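One gray bin, and what it did to my evenings

March 2019

I have wanted to write about tidying for a long time, but I was always too ashamed of the state of my own things. Now it is a little better, so I dare.

When I moved to Foltness I brought everything in bags and in old fruit cartons. I told myself that I would sort it in December, when it is dark early and there is nothing to do outside. December came and I watched films. The cartons stayed by the wall, and when I needed scissors I opened one, took out half of it, and put it back worse than before. In the end I bought new scissors. I did this two times, so now I own a lot of scissors.

My neighbor Omprakash Dwivedi is the person who changed it, though I think he only wanted to be polite. He came to borrow a screwdriver and I needed 15 minutes to find it. He waited, he drank his tea, and then he asked me: "Why don't you have one bin that is only for things without a place?" In his family they always had such a bin. Everything which lies around goes into it, and one evening in the week it must be emptied to the bottom. It is not storage. If you start to store things in it, you have only made another carton.

I went to Wadis, the household shop behind the station, and stood in front of the shelf for much too long. There were bins with lids, bins with wheels, bins with small doors in front. I chose an open gray one with a rectangular shape. A lid is dangerous for me. Under a lid I forget.

It cost a little more than the one beside it, from Kundorov, but that one had ribs on the inside, and I know from my old kitchen drawer what happens with ribs. Crumbs and paper clips go there and live there forever. I wanted smooth walls that I can wipe with one movement of a cloth.
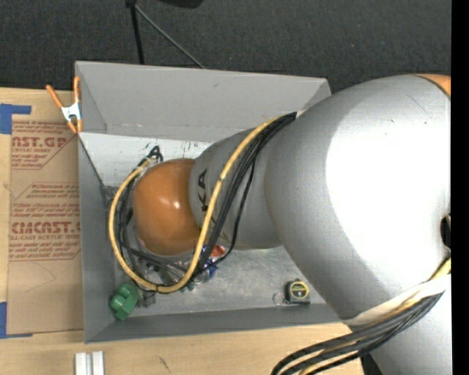

The gray bin on the light wooden table, with the dark carpet behind.

The walls slope outward, and about this I have mixed feelings. The good side is that the hand goes in easily and you don't scratch your knuckles when you look for something small. Also, two such bins can sit one in the other when they are not needed. The bad side is that the bottom is smaller than you believe when you look at the top. I measured only the top in the shop, of course. My big folder of papers does not lie flat in it, it stands crooked against one side.

About the place I also had to learn. First I put the bin on the floor. The carpet is dark charcoal, very practical for dirt, but very bad for anything small and black that you drop. Buttons, pen caps, the rubber feet from a chair - you find them later with your bare foot. And after half an hour of bending down I was angry with the whole project. On a table the same work feels almost pleasant. I prefer a light wooden top for it, you see at once what you have laid down beside the bin.

So this is how I do it now. I take out one thing and I must decide about this thing before I touch the next one. Papers go to the left. What belongs to the kitchen goes to the right. What I cannot decide about, I ask my friend Flynn Ormsby on the phone, and Flynn always answers "throw it away", also when it is my birth certificate.

The hardest thing was a jigsaw puzzle of 3000 pieces that came to me from my aunt. The box was broken and the pieces were everywhere, in three cartons and in one winter boot. I collected them for two weeks in a linen bag. Is it complete? I don't know. I am not going to put it together to find out. My colleague Upadhyay says her mother would do it with joy, so perhaps the bag will travel to her at Easter.

I still have two cartons which I did not open. One of them says "important" in my own handwriting and is very light. I will do it when the weather is bad.

If somebody knows a good way to keep instruction booklets, please write it in the comments. I have the one for a toaster that I left in my old apartment.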